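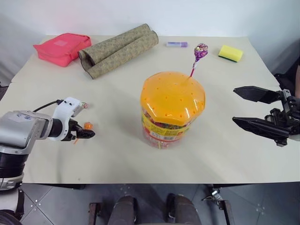
3. Filling and using the lollipop display

The Getov display tub comes in two parts: a clear plastic body and an orange lid with holes for lollipop sticks. Set it up on a flat table, well back from the front edge.

3.1 Filling the body

1. Lift off the lid and lay it upside down on the table.
2. Wipe the inside of the body with a dry cloth. Do not use hot water — it can cloud the plastic.
3. Pour in wrapped candy, up to 1000 grams. Stop 4 centimeters below the rim.
4. Press the lid down until it sits level all the way round.

Note: Use wrapped candy only. Bare candy sticks to the wall of the tub and is hard to remove.

3.2 Placing the lollipops

1. Hold the lollipop by the stick, just under the head.
2. Push the stick into a hole until it stands on its own. A slight lean is normal.
3. Fill the lower holes first, then work toward the top.
4. To remove a lollipop, hold the lid with one hand and pull the stick straight out.

CAUTION: Do not carry the tub by the lid. Lift it with both hands around the body.

CAUTION: Small candies are a choking hazard. Keep the tub out of reach of young children.

3.3 Storage

Keep the filled tub out of direct sunlight. Replacement lids are sold separately under part number 282.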